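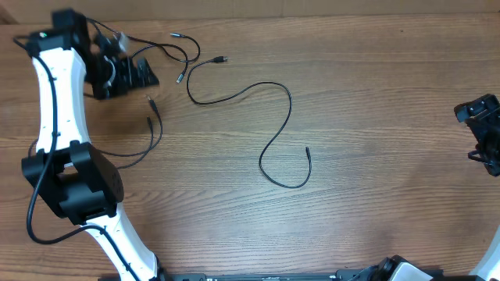
Cable coiling

Cable coiling is the practice of winding a cord or cable into regular loops for storage, transport or sale. It is used for household charging leads, extension cords, stage and studio cables, garden hoses and rope. The same word is used for the finished bundle, which may also be called a coil, hank or loop.

Background

Most flexible cables consist of metal conductors made of fine strands, covered with insulation and an outer jacket. The strands are usually twisted together in manufacture, and the jacket takes on a slight curve from the reel it was shipped on. This curve is known as the cable's set or memory. A cord that has been kept in one shape for a long time tends to return to it when released, so that a charging lead taken out of its packaging often lies on a table in a series of bends.

Set is more noticeable in cold rooms, where plastic jackets stiffen. Rubber and silicone jackets are generally softer than PVC. Braided fabric covers slide over one another easily but can fray at the ends.

Methods

Over coiling is the simplest method. Each loop is laid in the same direction, with the cable turned slightly between the fingers so that it lies flat. One twist is added for every loop, and if the coil is later pulled out straight from the side, these twists remain in the cable and may form kinks.

Over-under coiling alternates a normal loop with a reversed one. The twists cancel out and the cable pays out straight. If an end is passed through the middle of the coil by mistake, however, a row of knots may form as it is unwound.

Figure-eight coiling lays the cable on the floor or a bench in two joined loops. It is common with long or heavy cables that are hard to hold in one hand.

Winding around the hand and elbow is quick and widely used at home, but the tight turns put strain on the conductors.

Thin cords

Short, thin cords, such as those with USB-style plugs, are usually wound around two or four fingers and secured with a tie. When several are put down together without ties, their loops settle over one another and the plugs catch in the gaps. Pulling on one plug then tightens the bundle. Separating them is easier if the bundle is spread out flat and the plugs are brought to the outside first.

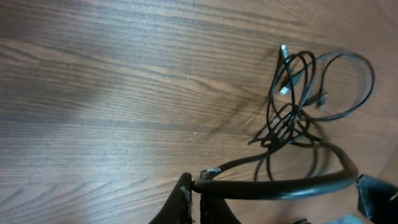

Ties and storage

Hook-and-loop straps are the most common reusable tie. Paper-covered wire ties are supplied with many new cords and wear out after repeated bending. Plastic zip ties are meant for fixed wiring and can dent a soft jacket if pulled tight. The Otex strap, sold in rolls and cut to length, has a slot at one end so that it stays on the cable when opened.

Coils may be hung on pegs, laid in shallow drawers or kept in separate bags. The Clarnent tray, a divided drawer insert, holds up to 88 short cords in upright sleeves. Thick and thin cables are often stored apart — a heavy coil placed on top of light ones can flatten them and bend the cord near the plug.

Wear

Damage most often appears where the cord enters the plug. Signs include a split jacket, exposed shielding and a connection that works only at certain angles. Many plugs have a molded sleeve at this point, called a strain relief, to spread the bend over a greater length. A power cord with a broken jacket should be replaced.

See also

Extension cord
Hank (textiles)
Strain relief
Cable tie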